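Tadstead site, weekly robot safety meeting, Saturday 9.30
Present: Meifang Su (chair), Bit-na Choo (notes), Ramer from maintenance, Voß by phone, line bad
Apologies: none recieved

1. Last minutes
Agreed. Action on door sign still open, carried over.

2. Grip fault, unit 2
Main item. Thursday's run stopped at cycle 357. Right hand stayed shut after release command, left hand opened as normal. Arm then tried to go back to home still holding the cushion. Bit-na hit the stop. No one hurt, one seam torn, chair not marked.
Log shows fault code 12 four times before the stop. Not passed on to the screen, so operator had no warning. Meifang not happy with this. Voß says the code is classed as "info" in the Bondico software and always has been. Meifang: then the class is wrong.
Ramer has had the right hand off and on again. Nothing broken inside. Thinks connector at the wrist, can't prove it yet. Has swapped it anyway.
Asked whether unit 1 could do the same. Voß: same software, so yes, in theory.

3. Soft goods trial
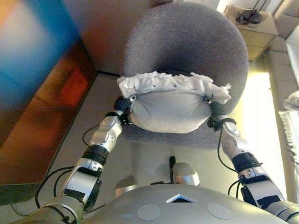

Trial to carry on at half speed only, operator within reach of the stop, until the fault is explained. Discussion on cables. Ramer wants them tied in closer, they hang in loops outside the left arm and another hangs from the right wrist, and a loop could catch on a chair back. Bit-na pointed out tying too tight will pull at full reach. Ramer to try clips with some slack. Also frills: with the ruffled cloth on top of the cushion the edge flares out just above the fingers on the right, risk of it getting pinched when hand closes. Plain covers untill further notice.

4. Actions
Voß - code 12 to show as a warning and pause the arm, both units
Ramer - clips, and test old connector on the bench
Bit-na - write up the stop, send copy to Bondico
Meifang - speak to night shift re half speed

5. AOB
Heating in the trial room. Kettle.

Closed 10.15. Next one same time, small office.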